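Robots at Brodgate, and me at the back with my arms folded

10 April 2019

I went to the Dekcombe open day mostly because Xiaoyan Qin had a spare ticket and I had a free afternoon. The leaflet promised "the warehouse of tomorrow". I've worked in warehouses, and I've been promised that one before.

The first hour was slides. Jinlong Qiu, who was hosting, told us the software had been trained on 2,000 items — no word on how many of those had been difficult. Then we all shuffled next door to stand around a table and watch an arm pick things out of a metal bin. To be fair to them, it wasn't a bin full of identical boxes. I'd half expected identical boxes.

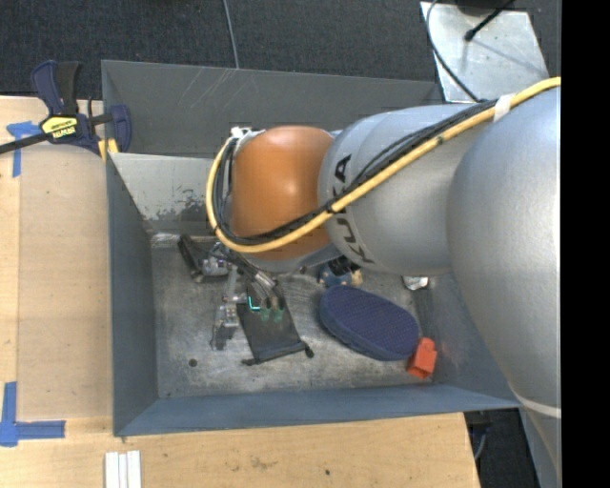 The KUKA arm with its green fingertips over the black drawstring pouch.

Soft things are what I wanted to see, and a pouch is a decent test. But there were only a handful of objects in there, with bare metal showing between them. Our returns bins at Sandhu were heaped to the brim, everything tangled up with everything else, half of it in torn bags. I asked about that and was told a fuller bin was "on the roadmap".

I also asked what happens when it drops something. Heiðrún Kjærgaard gave me the only straight answer of the day: a person comes and sorts it out. How often? She said it depended on the item, and then we were moved along to the coffee.

I did stay for the second session, 20 minutes of it, and the arm is a nice bit of kit. I just can't see what it does for a small place with 5 packers and a leaky roof. Xiaoyan disagrees and has asked them for a quote. I'll post the number if she lets me.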